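報道関係者各位

2021年2月19日
レスティラウ・テキスタイル工房

柄の布を暮らしの真ん中へ
プリント生地の新シリーズ「フロジエ(Flosier)」受注開始と、端切れ回収の取り組みについて

レスティラウ・テキスタイル工房(Lestilau、以下レスティラウ)は、インテリア用プリント生地の新シリーズ「フロジエ」の受注を本日より開始いたします。カーテン、間仕切り、壁掛け、椅子の張り替えなどに使える綿と麻の生地で、柄は全部で10種類。いずれも当工房の図案室で手描きの原画から起こしたものです。あわせて、裁断で出る端切れを購入者の皆さまからお預かりし、小物の材料として使い直す回収の仕組みも始めます。

レスティラウはこれまで、旅館や喫茶店、診療所の待合室など、業務用の生地を中心に手がけてまいりました。ご家庭向けに1枚から注文できるシリーズを出すのは初めてのことで、図案室も染め場も、準備のあいだずっとにぎやかでした。原画の段階で落とした柄にも未練が残り、最後の2柄は発表の直前まで入れ替えを繰り返しています。

「無地が無難」という声に応えて

生地のご相談を受けていると、柄物に興味はあるけれど、結局は白かベージュを選んでしまうというお話をよくうかがいます。部屋が狭く見えそう、飽きそう、手持ちの家具に合わなそう。理由はさまざまですが、見本帳の小さな切れ端だけで大きな面を想像するのは、仕事で布を扱う私たちにとっても難しいものです。

そこでフロジエでは、見本の大きさから見直しました。従来の見本はハガキほどの寸法で、大柄になると模様のひと回りが収まりませんでした。今回は一辺70センチメートルの貸し出し見本を全柄に用意し、窓辺や壁に実際に掛けてお試しいただけるようにしています。朝の光と夜の電灯では、同じ赤でも驚くほど表情が変わります。ぜひ一日掛けたままにして、行ったり来たりしながら眺めてみてください!

見本には洗濯ばさみで留められるよう上端に縫いしろを付けました。小さな改良ですが、社内で試したときに一番喜ばれたのがこの縫いしろです。画びょうの穴を気にせずに済むので、賃貸住宅にお住まいの方にも使いやすいと思います。

図案について

フロジエの柄は、大きく分けて二つの流れがあります。

一つは、川の流れや木の年輪、地図の等高線から着想した曲線の柄です。線は筆で引き、にじみやかすれもなるべくそのまま版に写しました。輪が幾重にも重なる図案では、線の間隔が揃いすぎると機械的に見え、崩れすぎると目が疲れます。図案室ではこの加減を探るために、原寸の紙を廊下の端から端まで並べて、遠くから歩きながら確かめるという方法をとりました。通り抜けたい染め場の職人たちには少々迷惑だったかもしれません。

もう一つは、古い帳面の罫線や障子の桟を手がかりにした直線の柄です。こちらは控えめな色を選んでおり、曲線の柄と隣り合わせに使っても喧嘩をしません。片方の窓に曲線、もう片方に直線という組み合わせは、私たちが自信をもっておすすめする使い方です。

色は全体で25色。藍、茜、芥子、若草といった当工房でおなじみの色に加え、業務用では使う機会の少なかった淡い紫や桃色も調合しました。淡い色は染め上がりの差が出やすく、職人泣かせではあるのですが、濃い線と組み合わせたときの明るさは格別です。
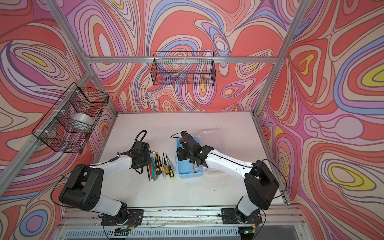

大きな柄の布は、狭い部屋で使うと圧迫感が出ませんか。
面をひとつに絞れば、狭い部屋でも落ち着いて見えます。窓一面、あるいは壁の片側だけに掛け、ほかは手持ちの無地で揃えるのが取り入れやすい方法です。床に近い側の余白を少し残すと、さらに軽い印象になります。

このほかにも、先行してお試しいただいた喫茶店や設計事務所の皆さまから、たくさんのご質問とご感想をいただきました。なかでも多かったのが柄合わせについてです。フロジエの生地は耳の部分に小さな合い印を刷ってあり、2枚をはぐときは印を重ねるだけで模様がつながります。ご自身で縫われる方には、印の見方をまとめた説明書を同封いたします。

椅子の張り替えについては、座面には麻の多い厚手、背には綿の多い中厚手が向いています。同じ柄でも生地の種類によって色の沈み方が違いますので、張り替えをお考えの場合は両方の見本をお取り寄せになることをおすすめします。

染めと仕立て

生地の織りは、長年お付き合いのあるギリーズ織布(Gillies)にお願いしました。綿と麻の割合を変えた試し織りを何度も重ね、掛けたときに裾がすとんと落ちる、やわらかな重みのある布に仕上がっています。麻が多いとしわの風合いが楽しく、綿が多いと色が素直にのります。どちらを主にするかで図案室と染め場の意見が割れ、最終的には両方を用意することになりました。厚手と中厚手の二本立ては、この話し合いの産物です。

染めは当工房の染め場で行います。版は一色につき一枚。色数の多い柄では、前の色が乾くのを待ってから次の版を置くため、急いでも工程は縮まりません。お届けまでにお時間をいただきますが、一反ごとに職人が目で確かめたものだけを出荷いたします。

カーテンや間仕切りの仕立ても承ります。ひだの数や裾の折り返し、上部の仕様は注文書でお選びいただけます。古いお住まいで窓の寸法が左右で違うという場合も、備考欄にそれぞれの寸法をお書き添えください。左右で丈を変えてお作りします。

お手入れ

ご家庭での洗濯が可能です。最初の洗いでは濃い色の生地から多少色が出ることがありますので、単独でお洗いください。脱水は短めにし、濡れたままカーテンレールに戻して干すと、自重でしわが伸びます。漂白剤のご使用と乾燥機はお避けください。麻の多い厚手は、洗うと少し縮みますので、仕立ての際はあらかじめ縮み分を見込んで裁断しております。反物でお求めの方は、裁つ前に一度水通しをお願いいたします。

端切れ回収「スコーカム便」

布を裁てば、必ず端が残ります。染め場で手をかけた布が細長い三角形になって捨てられていくのは、作り手として長年の心残りでした。フロジエでは、お客様の手元で出た端切れをお預かりする「スコーカム便(Skokum)」を同時に始めます。

生地に同封する布袋に端切れを入れ、工房宛てにお送りいただく仕組みです。大きさや形は問いません。糸くずと、接着芯の付いたものだけは取り除いてください。集まった端切れは色ごとに分け、針山、しおり、鍋つかみ、子ども用の巾着などに仕立てます。できあがった小物は工房の直売棚に並べるほか、回収にご協力いただいた方へ、次のご注文の際に一点お付けします。どの柄が届くかは開けてからのお楽しみです。

試作の鍋つかみは、すでに工房の台所で毎日働いています。曲線の柄と直線の柄を背中合わせに縫ったものが特に評判で、これを商品にしてほしいという声が社内から上がっているほどです。

工房での展示

受注開始に合わせ、工房一階の展示室で全柄をご覧いただけます。窓のある壁と窓のない壁の両方に布を掛け、光の入り方による見え方の違いを比べられるようにしました。原寸の図案の一部と、実際に使用した版も並べます。版の裏には職人の覚え書きが残っていて、読み解いていくとなかなか面白いものです。

混雑を避けるため、ご来場は事前予約制とし、一組ずつご案内いたします。入室の際はマスクの着用と手指の消毒にご協力ください。遠方の方や外出を控えておられる方には、貸し出し見本を郵送いたします。見本は一度に2柄までお選びいただけ、返送用の袋を同封いたします。

取り扱いの概要

シリーズ名:フロジエ(Flosier)
種類:インテリア用プリント生地 10柄
素材:綿・麻混紡(厚手、中厚手)
織り:ギリーズ織布
図案・染め:レスティラウ・テキスタイル工房
仕立て:カーテン、間仕切り、壁掛け
貸し出し見本:一辺70センチメートル、全柄
端切れ回収:スコーカム便(専用の布袋を生地に同封)

注文書および見本の申込書は、工房の窓口と郵送でお渡ししております。設計事務所や店舗の方で、図面をもとにしたご相談をご希望の場合は、申込書の業務用の欄に印を付けてお送りください。図案室の担当が、柄の向きや必要な丈の見積もりからお手伝いいたします。

取材をご希望の報道関係の皆さまへ

染め場での撮影は、版を置く作業の合間にご案内いたします。染料の付いてもよい服装と、滑りにくい靴でお越しください。図案の原画や生地の実物の貸し出しにも対応いたしますので、掲載の予定と合わせて広報窓口までお知らせください。

本件に関するお問い合わせ
レスティラウ・テキスタイル工房 広報窓口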